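Scene checklist before a sim run – what do you require?

kunel_dev
Trying to get our group to agree on rules for what a house scene has to pass before anybody trains a nav or door policy in it. Right now everyone does their own thing and the numbers don't compare. Draft so far:

door starting angle logged for every episode
every handle gets a working joint or is tagged fixed
camera height written in the config
70 episodes minimum before you report a success rate

Two views from the house I'm testing the draft on, door and bathroom sink.
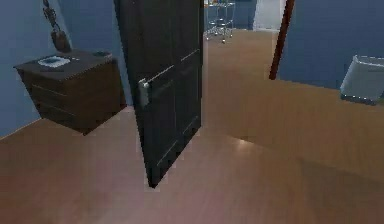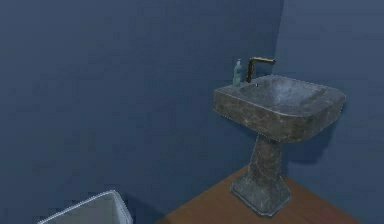 I'd also want collision meshes checked by hand, at least for anything the base can bump. Took me 14 minutes for one room so its not a huge ask. What am I missing?

modside
Seventy is too low for doors. We got a 7 point swing between seeds at that size. Ours is 322, ugly number but thats what the sheet says and we stick to it.

kunel_dev
322 per scene or total??

modside
Per scene. Overnight job.

gelura
Disagree on hand checking meshes. Won't scale, people will skip it by July and tick the box anyway. Script it – drop a sphere on every surface, flag whatever falls through.

Hanna Marciniak
Script misses thin stuff. Wire shelves, faucet spouts, lever handles. Sphere sits on the shelf fine and the gripper still goes right thru the post. Do both, hand check only the thin parts.

gelura
ok thin parts by hand, I can live with that

E. Gough
Add lighting. If you train on one fixed light, say so in the report. And keep a held-out house. Different rooms of the same house isnt held out, same wall colors and same floors carry over. Had this argument at Lumanlan for weeks.

modside
Same house different room is fine for grasping imo. Not for nav.

E. Gough
Then write that down as a seperate rule, dont leave it to whoever runs the test.

kunel_dev
Adding both. Going with 322 for doors, 70 for the rest unless someone has data. Will post v2 tonight – Hanna can you send me your thin parts list?

Hanna Marciniak
Sent. Check the hinge section, it's half done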